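Wotum single-stem artificial rose, red

Reviewed by Felicja Górecki

Wotum sells this rose by the stem or in a bundle of 12. I bought the bundle in March for table arrangements and have handled the stems most days since.

The bloom is the strong point. Petals are layered and curl outward at the rim, and the red is deep enough to hold up under office lighting. Up close the color is too even to pass for a cut flower. At normal table distance it passes well enough. Mine arrived compressed on one side and needed around 2 minutes each of opening by hand before they looked right.

The stem is long and thin. It holds a bend, but repeated bending at the same point leaves a visible kink. For a tall vase this is fine. For a low arrangement, plan on cutting, and use side cutters, as scissors will not get through the core.

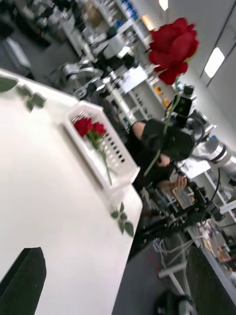 Red roses with the white slotted basket, loose greenery on the table.

Storage: I keep the stems flat in a shallow plastic basket with slotted sides. Blooms go together at one end, stems run toward the other. Stacking more than two layers flattens the petals on the lower one. A deeper bin gave worse results.

Leaves are the weak point. On 2 of my stems they slid down when pulled lightly, and a drop of clear glue fixed them. I fill gaps with separate leaf sprigs from Troria, slightly darker than the Wotum green. The mismatch shows in daylight.

Cleaning is a dry brush. I have not tried washing them.

Good bloom, adequate stem, poor leaf attachment. Recommended for vases, less so for anything handled by the leaves.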